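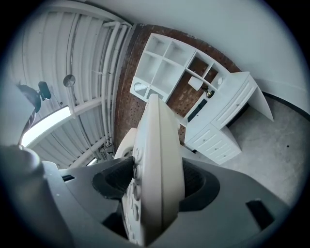
Fig. 3. White shelving unit joined to a desk, with a brick wall and corrugated ceiling.

3. Placing and filling your Mister

OK, you've got the box open and the tank rinsed (if you skipped section 2, please go back, the first tankful tastes of packing dust in the air and you'll blame me). Now we find the thing a home!

I've set up my Mastine Mister in three different rooms and the one rule I'd pass on is to go higher than you think. A shelf or desk is great. The floor is the worst spot, the mist just drops and you get a damp ring on the boards.

1. Pick a flat surface at least waist high. Brick and bare plaster both soak up mist, so leave 12 inches between the back of the unit and the wall.

2. Look up. You want a good clear stretch over the nozzle, with no shelf directly overhead. I ruined a row of paperbacks learning this one.

3. Put the drip mat down first, ribbed side up, then set the base on it. Run the cord out the notch at the back.

4. Lift the tank off, flip it over and unscrew the cap. It's a quarter turn to the left and it's stiff when new. A rubber jar opener helps.

5. Fill to the line with cool tap water. If your kettle furs up quickly, use distilled, or you'll have a fine white film on everything by October.

CAUTION: Never put oils in the tank. They crack the plastic around the float. There's a little tray for scent pads on the left side of the base and that's the only place they should go.

6. Screw the cap back on, turn the tank upright over the sink and count to 15. A drop or two is fine. If it keeps dribbling, the washer has slipped out of its groove, so push it back in with a thumb and try again.

7. Lower the tank onto the base. You'll hear it glug a couple of times. Let the water settle before you touch the power button.

8. Press the button once for low, twice for high. The light goes green, then you wait. Mine takes a minute or so to show any mist, and I unplugged it twice the first day thinking it was broken!

NOTE: A full tank on low runs 8 hours, which gets me through a night with a bit left over. On high, plan on a refill in the middle of the day.

NOTE: Meriem Saber wrote in to ask if the nozzle can point straight at a monitor. Please don't. Turn it toward the middle of the room, and keep printers and paper trays on the other side of the desk if you can.

If the light is red

Nine times out of ten the tank isn't seated. Lift it and drop it back with the arrow facing you. If it's still red with water in the tank, the float is stuck, so give it a wiggle with a cotton swab (unplugged, please). Cleaning the float properly is in section 5, along with the vinegar soak.

Next: 4. Using the timer

We use cookies to remember your settings and see which pages get read. Accept all | Manage choices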